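Cutting mat for the sewing table – replace or flip?

ferri_87
My big mat has grooves down the middle from the rotary cutter and the blade keeps following them. Flip it or buy new? The Zultton one is on sale until Wednesday.

lustside
Flip it. I got eight more months out of mine that way. 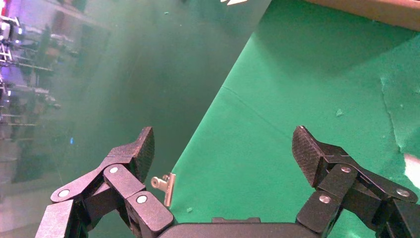 Green work surface

pincushion300
I disagree. The back of mine had no grid, so every strip came out crooked. Buy new.

lustside
You can measure with the ruler – I never look at the grid.

ferri_87
Mine has a grid on both sides, so I'll flip it and skip the sale.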